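Ticket: Labels come out shifted after paper change
Opened by: Siebe Schouten
Site: Olside
Opened: Jun 8, 2018
Status: Waiting on customer

Hi all, me again! The label printer in the packing room has started printing everything too low, so the bottom line of the address lands on the next label. It was fine until we switched from the De Smet rolls to the Cellwood ones (same size on the box, I checked twice). First label is nearly right, second is a bit off, and by label 12 you can't use it at all.

What I've tried so far:
Turned it off and on. Same.
Ran the calibration from the front buttons. It spat out 2 blanks and blinked green, then went right back to printing low.
Cleaned the sensor with a dry swab. There was some gunk on it and I got excited, but no change.
Put the last De Smet roll back in. Perfect labels! So it's the paper, or how the printer sees the paper.
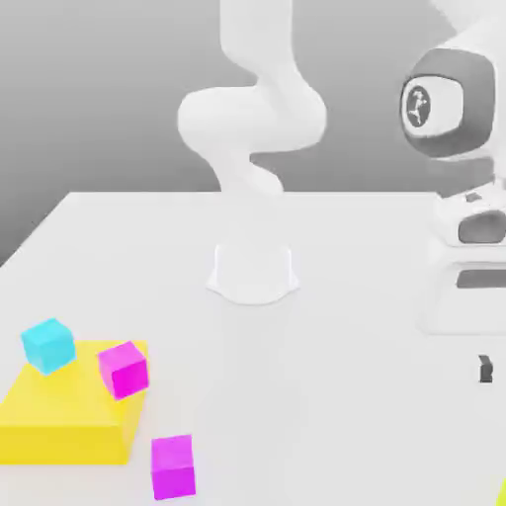
The label template is the other thing I poked at. It's set up for a gap between labels, and the Cellwood backing looks a lot paler to me, so maybe the sensor can't tell where one label stops and the next one starts. It's like the white arm on the white tabletop, where the base has just a faint shadow around its foot to tell you where the table ends and the arm begins. I looked for a sensitivity setting in the driver and found one that was grayed out – do I need an admin login for that?

We've got 620 parcels to get out to Nivasthorpe and I'd love not to hand-write them.

Reply from Aishwarya Hegde:
Hi Siebe, great notes, thanks. Yes, that setting needs admin. I've unlocked it for your account. Please load a Cellwood roll, change the media sensor from Auto to Manual, bump the level up one step and calibrate again. Print a short strip after each step and stop when the text lines up.

Siebe Schouten:
OK, one step up was still low. Two steps up and the first strip is lined up top to bottom, woohoo! Going to run a batch of 200 now and see if it drifts. I'll leave the ticket open until they're all out.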